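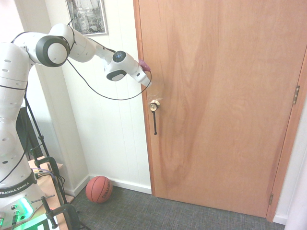
The tide gauge at Zakport logged a reading every 3 minutes and printed it on a paper roll. The inspector's contract with Olivares covered the roll, the ink and the brass float, in that order of expense.

At 142 centimeters the float should have touched the upper stop. The roll said it had gone on rising. She measured the well with a steel tape and got 109. She dried the tape, measured again and got 109. The roll said 151 by then, with a clean line and no skips.

She entered both values in the log, under separate headings, as the manual required. The manual had no heading for the difference. 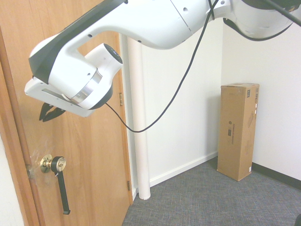
By evening the pen had reached the margin and continued onto the drum. She called the office in Gutness, where the clerk asked for the serial number and the height of the quay. The quay was 400 centimeters above datum. The clerk said the instrument was within tolerance until it exceeded the quay, and that she should call again in that event.

She replaced the roll with a wider one. The pen resumed at 388.

At 11 p.m. it drew a short horizontal line at 400 and held there. The water in the well stood at 109. She put the tape back in its case, carried the log up to the road and sat on the wall beside the bus stop, where she could see the harbor lights. She wrote the time. Then she moved her boots off the pavement and up onto the wall, and wrote that down too, under remarks.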